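How to put on a community film screening

Showing a documentary in a hall or library is a good way to get people talking about a subject. The steps on this page are for small groups that have never done it before. They cover a single showing of one film, with a short discussion afterwards. They assume a room for 40 people, but the work is much the same for 20.

Chia-jung Wei wrote the first version after the Rirkitby screenings, and Rawiri Pomare added the parts on sound and on running the discussion. 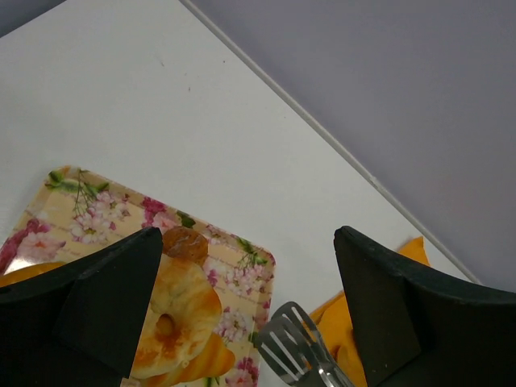
Page last changed: 5/27/26

Before you start

You will need a film, permission to show it, a room that can be made dark, a screen or a plain pale wall, a projector, separate speakers and a laptop or disc player. You will also need three people on the night: one on the door, one looking after the film and one to lead the discussion.

Allow nine weeks from choosing the film to the showing. It can be done in less, but permission sometimes takes a month to come through and you should not advertise until you have it.

Step 1. Choose the film

Watch the whole film yourself, to the end, before you suggest it to anyone. Trailers leave out the slow parts, and they leave out anything upsetting. Note the running time, the languages spoken and whether there are subtitles. If there are scenes of injury or death, write down where they come so that you can warn people.

A film of 60 to 80 minutes suits an evening best. If the one you want is longer, ask whether there is a shorter cut. Many documentaries are made in two lengths, one for cinemas and one for television, and the shorter one is often easier to hire.

We began with Queiroz, a film about a family bakery and the street it stands on. It was a good first choice because people could follow it without knowing the country or its history.

Step 2. Get permission

Buying a disc or paying for a streaming account lets you watch at home. It does not cover a showing to an audience, even if you charge nothing. Look in the end credits for the distributor or production company and write to them. Tell them:

the date and place
how many people the room holds
whether you will sell tickets or take a collection
what format you can play

Small distributors usually reply with a flat fee. Some ask for a share of ticket sales instead, with a minimum. Film-makers who distribute their own work may let a small group show it for very little, and a few will join the discussion by video call if you ask early enough.

Get the answer in writing and keep it. Ask the venue as well whether it has its own licence for showing films, and whether the local council needs to be told.

Step 3. Book the room

Visit at the time of day you plan to use it. A hall that looks dark enough in winter may be full of sun at eight o'clock in July. Check that the blinds close fully. Find the sockets and measure the distance from the nearest one to where the projector will stand.

Sit in the back row, and then in the end seats at each side. If you can't see the bottom third of the screen from a seat, leave that seat out. Subtitles sit at the bottom and they are the first thing to be lost behind somebody's head.

Ask about step-free access, toilets and whether there is a hearing loop. Put the answers on your poster.

Step 4. Test the picture and sound

Do this in the room itself, with the laptop and cables you will use on the night. Play the opening, then a quiet scene with talking in it, then the loudest part.

Projector speakers are too weak for a hall. Use a pair of separate speakers and put them beside the screen, at head height or a little above. Set the volume slightly higher than sounds right in the empty room, as an audience soaks up a good deal of it.

If you are playing a file, copy it to the laptop and don't rely on the venue's internet. Turn off updates, screen savers and message alerts. We use a player called Filto, which lets you set the size of the subtitles, but any player that shows the film full screen will do. Take a second copy on a memory stick.

Step 5. Tell people

Put the title, director, running time, date, start time, address and price on the poster, along with one or two sentences about the film. Leave out long quotations from reviews. Say plainly that there will be a discussion, and what time the evening will end.

Ask the distributor for stills and find out which ones you may use. Do not take pictures from the film yourself without asking.

If places are free, ask people to book anyway. Expect fewer to come than have booked, and keep a short waiting list.

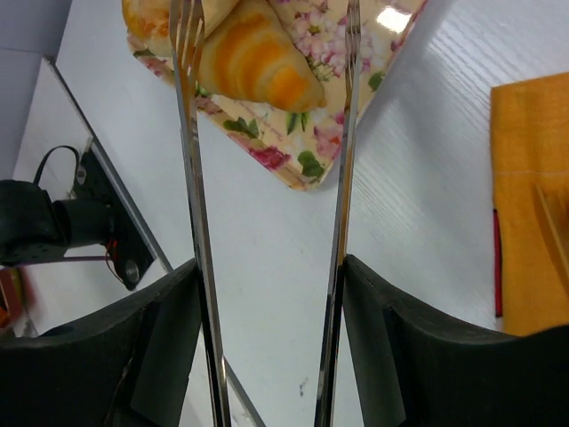 Step 6. Run the evening

Open the doors 20 minutes before the start. Have the film paused at the beginning with the projector lamp covered or the screen blanked. Begin on time, or at most five minutes late.

Keep the welcome short. Say where the exits are, how long the film lasts and what happens afterwards. Give any warning about upsetting scenes here, without describing the scenes in detail.

The person looking after the film should stay beside the laptop throughout. Let the credits run before you bring the lights up, and bring them up slowly if the switches allow it.

Step 7. Lead the discussion

Take a break of ten minutes first, so that anyone who wants to go home can leave without fuss. Start with an easy question, such as which person in the film people would have liked to hear more from. Save questions about the politics of the film until several people have spoken.

If you have a guest, agree beforehand how long they will talk. At our showing of Famier the guest spoke for 40 minutes and there was time for only 3 questions, so we now agree a limit of ten minutes.

Afterwards

Send the distributor the attendance figure and the fee within the time they gave you. Delete the film file if the licence says you must. Write down what went wrong with the equipment while you still remember it, and keep the note with the cables.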